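Subject: Re: Landfill levy on mixed fines — who carries the liability under the March guidance?
Date: 11 July 2025
List: Fidbridge environmental tax and charges list
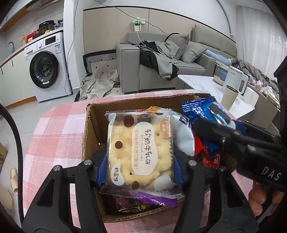
The Mbeki office wrote:

> We act for the operator of the transfer station at Kumby. The operator takes in mixed skips, screens them, and sends the fines to the landfill at Sudon. Until March the fines went across at the lower rate on the strength of the operator's own description on the transfer note. The landfill has now asked for a test result with every load and has told us that, without one, it will charge the standard rate and leave our client to argue about it.
>
> Our reading is that the levy falls on the landfill operator, and that the landfill cannot move the risk to the station by a change to its gate terms. Has anyone on the list had this point decided? We would also be glad of views on whether one test per 3,000 tonnes is enough, as the old terms had it.

There are two questions in this and I would keep them apart. The first is who is liable to the authority. The second is who ends up paying under the contract. The guidance deals only with the first.

On liability, I agree with the reading above. The person who holds the permit for the disposal site is the person who must register, file the return and pay. The producer of the waste and the transfer station are not taxable persons for this purpose. An assessment for an underpaid rate would be raised on the landfill, and only the landfill could appeal it.

On the contract, I do not agree. Nothing in the scheme stops the landfill from setting a gate price that includes the levy at whatever rate it thinks it may have to pay. Nor does anything stop it from asking for evidence before it accepts the lower rate. If the gate terms allow a change on notice, and the notice was good, your client either meets the new terms or takes the fines elsewhere. If the terms do not allow a change during the period of the agreement, you have an ordinary contract claim, and you do not need the levy rules to make it.

I would look first at the clause on waste descriptions. In the agreements I have seen, the station warrants that each load matches the transfer note and agrees to make good any loss if it does not. A clause of that sort probably catches a later assessment at the higher rate. It may not catch a precautionary charge made at the gate, where no assessment has been raised and no loss has yet been suffered. The difference matters if your client has already been invoiced.

On testing, the figure of one test per 3,000 tonnes has no standing of its own. It seems to have come from commercial terms and been copied from one site to the next. The guidance asks for testing at a frequency suited to the risk, and then gives factors for judging the risk. The ones that bear on a station such as Kumby are these:

the range of sources from which the skips are drawn
whether plasterboard is removed before screening
results over the last 4 quarters, and how much they vary
any earlier load refused or reclassified

A station with steady input and a good run of results can defend a long interval. A station that takes skips from anyone who rings up will find it harder. I had a case with a comparable throughput in which the authority accepted one test per 150 tonnes for the first 3 months, with a longer interval after that if no result failed. That was an agreed position and not a decision, so it binds no one, but it may be useful as an opening offer.

Some smaller points.

Sampling should be done on the fines as they leave the screen, before they are put with anything else. If the sample is taken from a stockpile, keep a note of where in the pile it came from and which days' work the pile holds. Most of the arguments I see are about whether the sample stands for the load, and far fewer are about the laboratory method.

A failed test does not by itself make every load since the last good test liable at the standard rate. It does shift the practical burden. The landfill will have to show why the earlier loads should be treated differently, and it can only do that with records your client holds. I would want an express duty on both sides to keep those records and hand them over on request — the old terms are usually silent on this.

Check also what the agreement says about refunds. If the landfill charges at the standard rate but files its return at the lower one, it is holding money it has not paid over. Whether your client can recover that depends on how the invoice is worded. If the levy is shown as a separate line at a stated rate, there is a decent argument that the sum was payable only so far as it was due. If the invoice shows a single gate price, the argument is much weaker.

On the question whether the point has been decided, I know of nothing above first instance, and the first-instance decisions I have read turn on their own contracts. I have not seen one since the March guidance came in. If another member has, please post the reference to the list and not to me alone, as two other members have asked much the same thing off-list.

I have left out the question of whether the fines are waste at all once screened. It is a separate argument, and on the facts given I do not think it helps the station, given that the material goes straight to disposal.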